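Usamos cookies propias y de terceros para mejorar tu experiencia. Si continúas navegando, aceptas su uso. Aceptar | Más información

Memoria del proyecto: teleoperación de un brazo simulado en una cocina
Laboratorio de Robótica, segundo curso de máster
Autores: Deok-su Ryu y Ese Etim
27 de enero de 2018

1. Punto de partida

La propuesta original decía que íbamos a enseñar a un brazo a recoger una cocina entera. La propuesta original la escribimos en una cafetería. Lo que se entrega aquí es más modesto: un conjunto de demostraciones hechas por control remoto en un simulador, una política entrenada por imitación con ellas y una lista bastante completa de las maneras en que una persona adulta puede fallar al dejar una taza sobre un plato.

El entorno es Isham, el simulador de cocinas que mantiene el departamento, y el mando es un Javex de seis grados de libertad que heredamos de la promoción anterior, con la goma del eje ya gastada. La vista que recibe el operador es la de la cámara de muñeca. Hay también una vista fija, pero la reservamos para revisar los episodios después, porque al principio nos pasábamos el rato mirando la fija y la muñeca acababa contra los azulejos.

2. Tareas

Definimos tres: mover un objeto de un lado a otro de la encimera, abrir un cajón y colocar una taza en un plato. La tercera fue idea de Ese, que todavía la defiende. Cada episodio empieza con el brazo en reposo y los objetos desplazados al azar unos centímetros, y termina cuando el operador pulsa el botón de éxito o el de descarte. El botón de descarte es el que tiene la marca de dedo.

3. Recogida de datos

Grabamos 1.309 episodios. Tras la revisión quedaron 600 válidos para las dos primeras tareas y 195 para la de la taza. El resto se descartó por colisiones, por pausas largas (alguien contestaba al teléfono) o por lo que en la hoja de control figura como «movimiento inexplicable», categoría que los dos autores usamos sobre todo para los episodios del otro.

La diferencia entre operadores resultó más molesta de lo previsto. Deok-su se acerca a los objetos desde arriba, despacio, y corrige al final. Ese entra en diagonal, con la muñeca girada, y llega antes. Por separado, los dos estilos son coherentes. Mezclados, la política aprende una media entre ambos que consiste en acercarse desde ningún sitio en particular y quedarse pensando - en el sentido de vibrar.

Probamos a repartirnos las tareas y mejoró bastante. También probamos a ponernos de acuerdo en un estilo común, con peores resultados y una discusión de la que no queda constancia escrita salvo esta.

4. El problema de la muñeca

Con la cámara montada en la muñeca, cada giro del mando inclina el mundo entero. Esto figura en la documentación de Isham, en un párrafo que leímos en la tercera semana. Durante las dos primeras, empujar el mando a la derecha producía un desplazamiento que en pantalla iba hacia donde quisiera la orientación del momento, y el operador corregía, y la corrección también iba hacia otra parte.
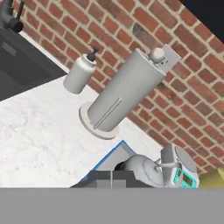 Figura 1. Vista de muñeca con la cámara girada: el portarrollos ocupa el centro y la pinza, la banda inferior.

El arreglo fue expresar las órdenes en el sistema de referencia de la cámara en lugar del de la base. Son pocas líneas de código y una tarde de signos cambiados. Desde entonces «derecha» es la derecha de la imagen, aunque la encimera baje en cuesta. La propia pinza sigue tapando parte de lo que hay en el borde inferior, y para eso no encontramos más solución que retroceder un poco, mirar y volver a entrar. La política aprendió también ese retroceso, y lo ejecuta incluso cuando no le hace ninguna falta.

5. Resultados y trabajo pendiente

La política mueve objetos con soltura, abre el cajón si el tirador queda a la vista y coloca la taza en el plato cuando la taza ya está casi en el plato. Los registros completos están en la carpeta Lestico del servidor, junto con las semillas de cada episodio.

En febrero queremos repetir la tarea de la taza con un único operador. Falta decidir cuál. También queda por revisar la goma del mando, que al terminar estas pruebas se desprendió del todo y ahora está sujeta con cinta.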